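Search this site
Enter keywords

Filed under: Workshop notes > Ceramics > Slip casting

Casting a plain cup in a two-part plaster mould

These notes cover casting slip preparation, pouring, draining and release for a small straight-sided cup. They assume a finished mould with a separate spare ring at the top. Mould making is dealt with on its own page.

Drying the mould

Plaster has to be dry before it will draw water from the slip at an even rate. A new mould should stand in moving air until its weight stops falling from one day to the next. Write the dry weight on the outside in pencil. The mould used for these notes weighs 1184 g dry, and is not poured again until it has returned to within a few grams of that figure. Do not dry plaster above 42 °C. It turns chalky at the seams and the natches lose their fit.

Preparing the slip

Stir the slip slowly with a paddle and avoid drawing in air. Pass it through a sieve into a clean jug and leave it to stand, covered. If it has been stored since September or earlier, check the flow before use. Slip that runs off the paddle in a broken string needs a few drops of deflocculant, well stirred in, then a further rest. Too much deflocculant gives a brittle cast that sticks in the mould, and the fault cannot be corrected by adding water.

Pouring

1. Brush dust from both halves and close them. Fasten with two heavy rubber bands, one near the base and one below the spare.
2. Set the mould on a level board. Check it with a spirit level – a tilted mould gives a sloping pool at the foot.
3. Pour in one steady stream down the centre until the slip reaches the top of the spare.
4. Top up as the level drops. Do not let it fall below the rim line of the cup.

Wall thickness

Scrape a small notch in the spare with a knife to see how far the cast has built up. A wall of 4 mm when wet suits a cup for daily use. Thinner walls are possible but tend to go oval at the rim during firing.
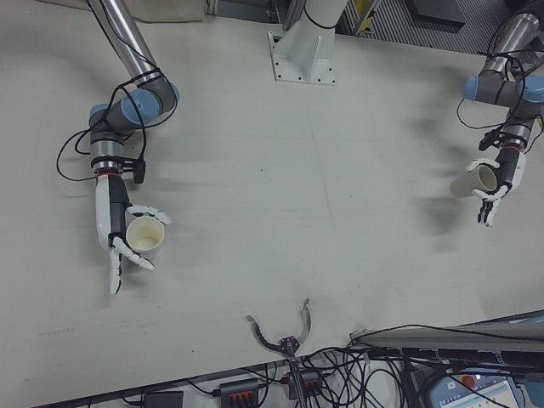
Two cream-coloured cups, each held in a white robotic hand.

The time needed depends on the slip, the plaster and the number of casts already taken that day. Keep a record for each mould. Khôi Ngô, who supplied the timings for the Benari pattern, allows a longer stand for every second cast and stops when the notch test becomes uneven.

Draining

Tip the mould slowly over a bucket so that air can enter as the slip leaves. A fast tip can pull the wall inwards. Rest the mould upside down on two battens at a slight angle until dripping stops, then turn it upright.

Trimming and release

Cut away the spare when the surface has lost its shine. Hold the knife level and turn the mould, keeping the blade still. Leave the cast until a narrow gap shows between clay and plaster, then remove the bands and lift off one half. If it resists, close the mould and wait.

Fettle the seams at leather hard with a metal kidney, and sponge the rim once only. Wubit Worku's note on the Birhane glaze tests gives a bisque schedule suited to this body.

Contact the Hendton workshop | Copyright Hendton Ceramics Notes | Back to top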